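An Afternoon at the Wikine Open House

I have been using Wikine's tinted balm for so long that when the invitation to their open house landed in my inbox, I said yes before I had even looked up how far away it was. (Far, as it happens. I left home with a thermos and a very long playlist.) The date was 8/18/23, and by the time I pulled into the lot there was already a cheerful line of people at the side door, most of them comparing lipsticks out of their purses.

We were split into 2 groups, and mine started in the blending room. If you have never smelled warm beeswax and castor oil by the kettleful, I can only say it is like being inside a very expensive crayon. Our guide let us smear pigment on the backs of our hands straight from the milling rollers, once before and once after the third pass, and what a difference! The first smear was gritty and a little streaky. The second went on like butter. The Alska line, which is their everyday range, gets three passes for every shade, and the deep berries sometimes get one more if the lab isn't happy with them.

There are 82 shades in the full library, all kept in shallow drawers with a painted card for each one. I could have stayed there until dark. I was especially glad to see Doãn, the soft brick color I wore to my niece's wedding, which was dropped in April and which I have been mourning ever since - they tell me it may come back as a cream blush, and I am choosing to believe it.

Next came filling and molding, which was noisier than I expected, and then the packaging floor, where we each got to click a bullet into its case. Mine was crooked. They let me keep it anyway.

After a cup of coffee we finished up with the Skiltudetti demonstration, their new eye color in little pans, and this was the part I had been curious about. It is sheer at first and builds nicely, though I found the lightest shade nearly invisible on me, and the brush that comes with it is too stiff for my taste. 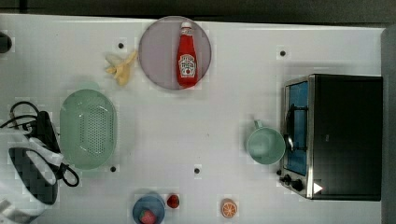
Ketchup bottle on a plate, on the white table.

The shop at the end takes cards only, so don't do what I did and bring cash. I came home with two balms, a pot of the plum Skiltudetti and a sample card I have already lost in the car. Parking is free, the floors are hard, and you will want flat shoes and bare hands, with no lotion on them if you plan to try the pigments.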